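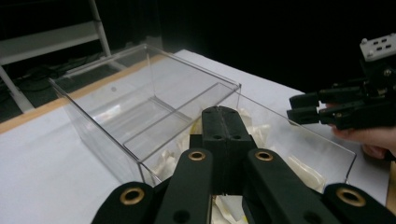

Two hand-held grippers at the divided acrylic box, crumpled paper or soft packing material on the near side.

I have been putting off writing up the equipment budget for the second half of the year, mostly because the spreadsheet changed every time I opened it. It has now stayed the same for 9 days, so I am treating it as final.

The total is $2,000. That has to cover spare parts for the hand-held grippers, fixtures for the table, storage, and whatever I forgot. It does not cover an arm. I priced arms in January, got as far as a quote from Stalcombe, and closed the tab. An arm at that level would take the whole budget and most of next year's, and I would still need a table, a box and something to put in it.

So the plan stays with hand-held grippers, used in pairs. The parts that matter for budgeting are the ones that wear, and in my log those are, in order of cost per month: fingertip pads, bushings, screws. The pads go first. I was buying them singly from Tikex and paying shipping each time, which came to more than the pads. Ordering 16 at once brings the unit price down enough that I stopped looking for a cheaper source. They store flat and I have not seen them degrade in a drawer.

Bushings are harder to plan. The brass ones last well if the holes in the arms are cut to size, and badly if they are not. I had one batch of arms where the fit was loose and the play at the fingertips was obvious within a week. The fix was new arms, so the line item reads "arms" even though the problem was the holes. I now measure every hole on arrival. It takes ten minutes and has already sent one set back to Horow, who replaced it without argument but slowly. I add 10 days to whatever lead time they state.

The box was the item I expected to be easy. The requirements were short: clear walls, open top, a partition down the length so material can be moved from one side to the other, and enough room for two grippers without the operator hitting the rim. Stock display boxes are cheap, but the ones I found with a divider were all too shallow. A custom one costs more than twice as much. I paid it. Clear acrylic does pick up bright lines along the edges under overhead light, and I considered a matte finish, but then you lose sight of the far compartment from a low angle. Clear won.

Fill material is close to free. Crumpled paper is the current choice. It is light, it deforms, it does not scratch the walls and it can be thrown out. I looked at foam pieces, but they are all the same shape, so they do not tell me much about a grip.

White table covering and black backdrop cloth are both listed as consumables. The covering gets replaced more often than I planned for. The backdrop should last the year unless somebody steps on it.

Things I cut from the list:

A second table. There is no floor space without moving the shelving.

A label printer. Tape and a marker are fine.

The Xiao mounting kit. It fits well, but a plain slotted plate takes the same screws and I can get one in two days.

Cable covers are on hold. I want them, but they depend on whether the table moves, and that depends on the shelving.

What is left after all of this is a small reserve, which I have marked as screws. Last year I did not budget for screws at all and bought them five separate times - always the same size, always the most expensive way. The first bulk order goes in on Monday, along with the pads. The replacement arms can wait until I have measured the set that is already here.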